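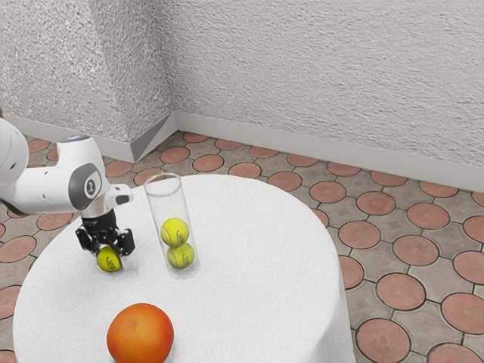 *White arm, black gripper, round table with a white cloth.*

# Let the kids play on a bad field

I coach the under-12s at Relthorpe, and I have an opinion that gets me in trouble every March: we cancel too many games. A bit of mud in the goalmouth, one puddle by the corner flag, and by 8 a.m. my phone is buzzing with the news that it's all off again.

I get the safety side, I really do. Frozen ground is dangerous and I'd never argue for playing on it. But soft ground? Some of the best soccer I've ever watched was on soft ground! Last season we went over to Salinas and played on what was basically a pudding, and Yogesh Mathur – their coach, and a much calmer man than me – just told both teams to keep their passes short and off we went. We lost by 4 and the kids talked about it for weeks.

The league's answer is the new turf at Jevar. It's lovely, sure. It's also 100 dollars an hour, and you're sharing the place with every other club in the county. Geeta Rajput, who does our fixtures, tried to book a Wednesday evening and got offered a slot at 9:30. For eleven-year-olds, on a school night!

What I'd like is simple enough. Let the two coaches walk the field together an hour before kickoff and decide there and then. If either one says no, fine, we all go home (or for pancakes, which is what my lot would pick anyway). We play Rastine next, rain in the forecast, and I've told the parents to bring spare socks.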